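Demonstration collection (robot learning)

Demonstration collection is the work of recording examples of a task so that a learning system can later produce the same behavior on a robot. One recorded example is usually called an episode or a demonstration. It contains the images from one or more cameras, the positions of the arm joints, the state of the gripper and, in many projects, a short written instruction such as "put the cans in the blue box." The method is used mostly for tasks that are difficult to write as a fixed program, for example the handling of cloth or the sorting of mixed objects.

Methods

In teleoperation, a person controls the robot from a distance with a handheld controller, a second smaller arm or a pair of gloves. In kinesthetic teaching, the person holds the arm and moves it directly. The second method needs less equipment, but the hands of the person can hide the objects from the cameras, and the recorded images are then less useful for training. A third way is to let a partly trained system act alone and to ask a person to take over when it makes an error. These short corrections are stored together with the complete episodes, normally with a label that shows where the person began.

Sorting tasks

Sorting from a crowded container is a common subject of collection. The robot takes one object at a time and puts it into the correct box. The rule can follow the material, the shape or the kind of object, and it is fixed before recording begins.

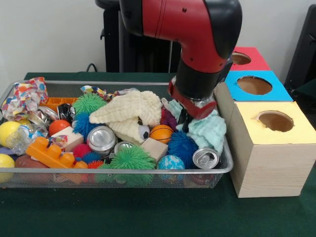
The difficulty of such a task depends more on the mixture than on the number of objects. Rigid objects with a regular form can be held from several sides. Soft objects change their form when the fingers close, and a thin wrapper may give almost no signal to the force sensor. Objects that lie under other objects are a separate problem, as the system must choose an order of removal. For this reason, written protocols often say that the operator should take the highest free object first, even if another object is nearer to the gripper.

The Skollora protocol

Skollora is a collection protocol for sorting tasks, prepared at the Coetzee laboratory in Fikadport. It is used together with Dramell, a recording program that stores all camera streams with a common clock. In the first version of the protocol, a session had 30 episodes, and the container was filled again by hand after each one. The second version reduced the session to 27 episodes, after operators reported that their movements became slower and less regular near the end. An episode is closed by the operator and may not be longer than 55 seconds. If the object falls outside the table, the episode is kept but marked as failed.

The first public set made with the protocol had 322 accepted episodes. Failed episodes were published in a separate folder. Some users have asked to have them in the main set, with the argument that a system also needs to see what a poor grasp looks like.

Camera placement

A view from the side shows the height of the fingers above the objects well, but the near wall of a container hides part of the contents. A view from above gives the positions on the table more clearly. It can include the complete work area together with the robot, although height is harder to judge from it.
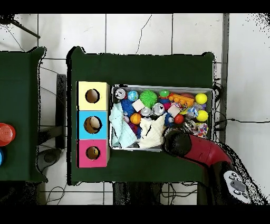
Most projects record at least two views and keep them fixed during a session. The reason is practical, because a small movement of one camera changes the relation between image and arm position. From a high viewpoint, the openings of the target boxes are also easy to check: with round holes in a yellow, a blue and a pink box beside the metal bin, a reviewer can compare the place of the gripper with each opening. The same view is useful for noticing cloth that hangs over the rim of the bin, as the light blue one does, and could be pulled along by mistake.

Review and labeling

After a session, the episodes are watched by a person who did not operate the robot. The reviewer confirms the instruction text, marks the moment of grasp and the moment of release, and rejects episodes in which one stream is missing. Under Skollora, a disagreement between operator and reviewer is written in a notes field and is not corrected in the original record.

See also: imitation learning, teleoperation, bin picking, grasp planning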